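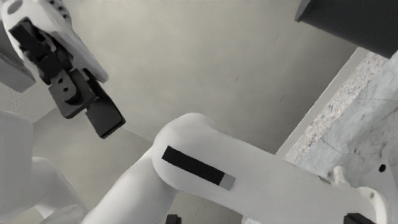

White arm with dark gray gripper, upper left.

Grarkorlow Workroom Matting

Heavy floor matting for shops, labs, utility rooms. Sold by the roll or cut to size - cuts can't be returned so please measure twice. Roll is 70 feet, weighs a lot, bring a freind.
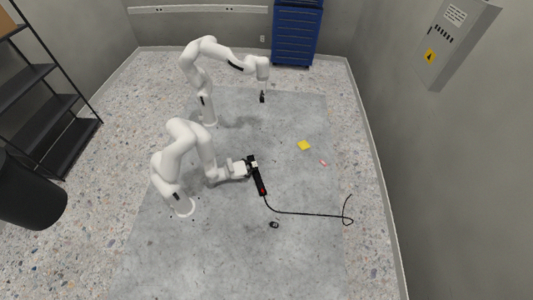
Unroll it the night before if you can. Edges curl a bit at first and then settle. Sweep under it first, grit is what wears the back out. No glue needed on terrazzo, tile or sealed concrete. On painted floors ask Aldana Daza before ordering, some paints mark.

Cleaning: mop, warm water, dish soap. No bleach. No wax!!
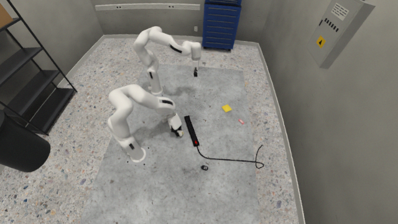
Ordering and lead times

Cut pieces ship in 7 days from Stovbridge. Full rolls 2 days if in stock. Tapia pattern is back in December, plain gray is in now. Seam tape sold seperately - two widths, get the wide one for doorways. Samples are free, one per address.

Trade accounts: Illia Boiko. Pickup door closes 4 pm.

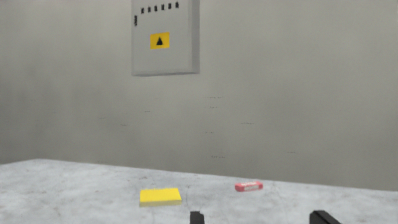
Gray wall cabinet, yellow warning label on the door.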